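# The night the fridge door won
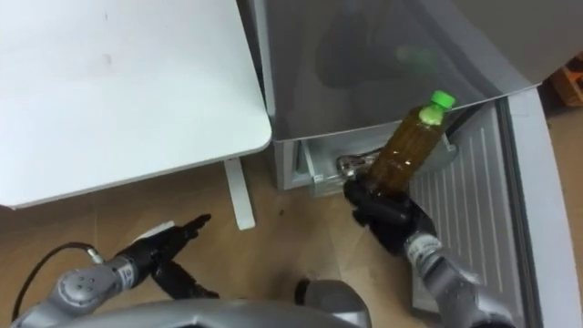 *Tea run at the Tesdale workshop: right arm on the bottle, left arm waiting its turn.*

I'd been told Biljana Nedeljković didn't like talking about the September fault, so naturally it was the first thing I asked her about. She laughed (thank goodness) and put the kettle on.

"It was a grip problem that looked like an arm problem," she said. "We lost two weeks to that."

Biljana looks after the fetch-and-carry robot at Cusitz, and the job that went wrong was the dullest one it has: open the fridge, take out a bottle of tea, put it on the desk. It had done it 397 times in testing without anyone raising an eyebrow. Then one evening it lifted the bottle, swung right when it should have swung left, and drove its wrist into the open door. And kept pushing!

"The door went back as far as the hinge allowed and the arm still wanted more," she told me. "Mariama hit the stop button. I was standing there holding a sandwich."

Mariama Kyei reckons it pushed for some 4 seconds, although she says it felt like an hour. The hinge bent, the bottle dropped and rolled under the desk, and the arm froze with its fingers still half closed.

So what happened? I had to have this bit explained twice. When the bottle leans in the fingers, the software tries to straighten it by turning the wrist. On that run it leaned a bit too far, the wrist reached the end of its travel, and the whole arm swung out to make up the difference. The force limit ought to have caught it, but somebody had raised it for a heavier job and never put it back.

"Somebody being me," said Biljana. "Put that in, I don't mind."

They've changed a fair bit. The limit now resets at every start-up, the arm backs off at the first knock, and a leaning bottle gets left leaning until it's well clear of the door. People stay behind a taped line while the arms are moving, which I was reminded of 2 times before my coat was off.

I asked whether she trusts it now.

"With tea, yes," she said. "I've asked for another 16 evenings before we let it near anything in glass, and Mariama wants more than that. We're still arguing about it."

The new hinge arrived while I was there. It was for the wrong side.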